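Subject: Re: [labauto-list] Arm and gripper for the Kamo kitchen bench – what to budget
Date: 15 May 2025

On the list, the Cirkwood group wrote:
> We have a quote from Gedetti for one arm with a two-finger gripper.
> Reach is 700 mm. The other option is Matubbar at 1000 mm, which
> costs more and needs a heavier base. Is the longer reach worth it
> for table work? We also have no line in the budget for spare
> fingertips and would like to know if we need one.

On reach: work from the table, not from the data sheet. The quoted figure is measured with the arm stretched out, and a gripper that has to point straight down loses a good part of it. We put the base near the far edge of the table and planned every pick with the hand vertical. With the hand fitted, 700 covered our bench except for the front corner. If your plates will sit at the front, price the longer arm or move the base. Moving the base is cheaper.

On fingertips: yes, add a line. We paid 157 a pair in April and 130 a pair when we ordered them with the arm, so put them on the first order. Flat tips wear fastest when the fingers come down on the table top before closing.

Before signing anything we ran the layout in simulation. The render below is from the Kamo bench model, with the hand down near the table and the plate at the near corner.

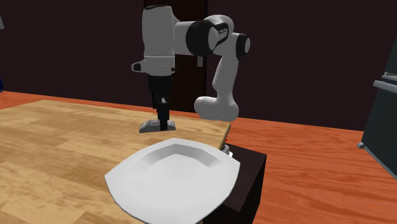
Vol. 9, No. 4

The number is from our group bulletin, where the longer write-up appears. Points from it that affect your order:

Wide, shallow plates are awkward for a straight-down approach. The rim is the only part worth gripping, so check finger opening and tip thickness against your own crockery.

Leave room for the elbow. It folds well away from the hand when the work is close to the base, and a wall or tall cabinet there will cost you poses.

Ask both suppliers whether the controller is in the price. Gedetti listed ours separately – we missed it the first time and had to resubmit the budget.

I can send the spreadsheet off-list.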